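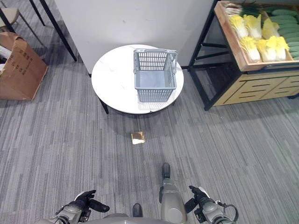
Shop-floor automation at Hovanley

Thursday, August 2, 2018
By Myfanwy Morris

Hovanley is a grocery retailer that began using mobile robots for basket picking and floor tidying in its stores in April. The machines are supplied by Plotavari, and the software that gives them their jobs is made by Brillico. The change is known inside the company as the Dewulf programme, after the store where it was first tried.

Background

Before the programme, online orders were picked by hand. A member of staff took a basket and a printed list, walked the aisles and brought the goods to a packing table. The same people filled the shelves, dealt with spills and picked up dropped goods and wrappers between orders. At the Dewulf store the picking team had 6 people on a weekday shift, and the store handled 269 orders in its busiest week before the robots came in.

The work

Each robot has two arms with gripper hands. It works from a fixed table, where an empty basket is set out with the handles up so that the grippers can reach them. Packets and tins are the simplest goods for it to handle. Fresh vegetables are harder, as no two are quite the same shape and leafy ones bruise if they are held too tightly. Cucumbers are picked by the robot at most stores, while napa cabbage is still checked by a person before it is packed.

Small items on the floor are treated as a separate job. The robot stops, picks up the item and puts it to one side for staff to sort. Flat packets are the most common cause of a failed attempt. After three failed tries the robot calls for help and waits.

Changes for staff

No jobs were cut at the Dewulf store in the first months, but the work was divided differently. Two pickers became robot attendants, a role with its own training and a slightly higher rate of pay. The others moved to the produce section and the customer desk. Training takes 89 hours, most of it on the shop floor during opening times.

Bleddyn Eynon, who managed the store during the trial, told the company newsletter that staff walked less and bent down less often, but spent more of the day waiting for the machine to finish. Some attendants said the work was lonelier than before. Others liked having fewer heavy baskets to carry. Breaks were moved in June so that attendants could take them together.

The staff association asked for a written promise that attendants would not be marked down for delays caused by a robot. Hovanley agreed to this, and also agreed to stop using robot call-outs as a measure of how well a person works. Hours for new starters were left out of the agreement – talks on them are still open.

Later use

By the end of July the robots had handled 3000 baskets across all stores taking part. Night work has been tested but is not in regular use, partly because an attendant must be on site whenever a robot is moving.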